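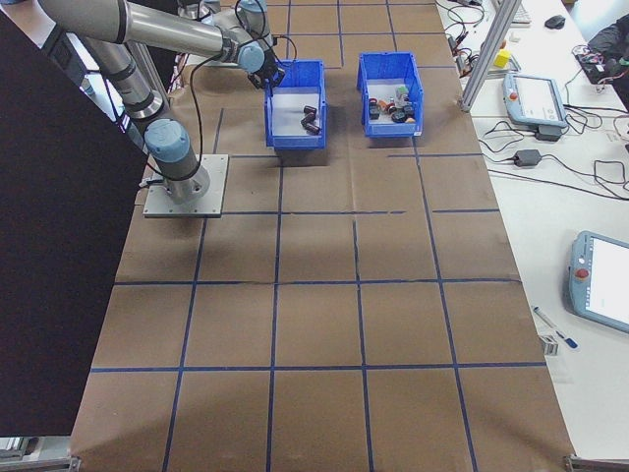 Small Parts Storage, Session 2: Sorting into Bins

These notes go with the Condside evening course on keeping a workshop usable. Read them before you come, and bring a box of your own odds and ends, unsorted.

1. What sorting is supposed to do

The usual claim is that a sorted bench saves time. I have taught this course for long enough to doubt it as a general rule. Sorting takes time too, and the people who promise you hours back rarely put the sorting itself on the bill. A bin of mixed parts that you open twice a year may be cheaper left alone.

So before you sort anything, ask how often you go into it and what you are looking for when you do. If you can't answer the second question, no system of labels is going to help.

2. Two bins or many

Beginners want drawers. The Goseck cabinet we keep at the back of the room has 63 of them, and in my view most are wasted. Small drawers make you decide what every item is before you can put it down, and a good half of workshop oddments refuse to be anything in particular.

Start with two open bins, side by side. One takes a single kind of thing. The other takes everything else. Three small dark cylinders in a bin of their own can be found at a glance. Put the same three in with some wheel-like pieces and a couple of bright bits of no obvious family, and you have to look properly, though still not for long. That is the whole benefit, and you should judge for yourselves whether it is worth the second bin.

It does grow with quantity. With 16 items I would hardly bother. With 200 I would.

A pale floor to the bin helps with dark parts. I was sceptical of this as well, until I tried to find a black grub screw in a black tray.

3. Marking out the table

Brown paper with dark tape laid in a grid is a cheap way to give things a place. It has two uses. A bin that has wandered can be put back where it was, and loose items can be set out one to a cell while you make up your mind about them.

What it won't do is keep a table tidy. People treat the lines as decoration within a week. Tape also lifts at the corners if you drag bins across it, so pick them up.

4. The table next door

Watch where your clutter goes. A neat sorting table very often has another surface beside it where power adapters, tangled cables, a pen and a stray block of metal have come to rest. Clearing one by loading the other is moving, and I will not count it as sorting in your exercise.

Cables are the worst of it. Mustomau ties, bread bag clips and bits of string all work equally well as far as I can tell, so use whatever is in the drawer.

5. Exercise

Tip out your box. Choose the one kind of thing you reach for most and give it a bin. Leave the rest mixed. Use both bins for the whole of July and keep a note each time you go to either. Bring the note, even if it's short.

Reading: Ondieki handout, part 2. Skip the bit about colour coding.

Comments

Did this with the kitchen drawer instead of the shed. Batteries in one tub, everything else in the other. Works fine, the everything else tub is still horrible.

I think you're unfair on the small drawers. If you do electronics you need them, a resistor isn't an oddment.

Is the tape ordinary masking tape or the cloth sort? Mine leaves glue on everything.

My note for the month has two entries on it. Do I still bring it?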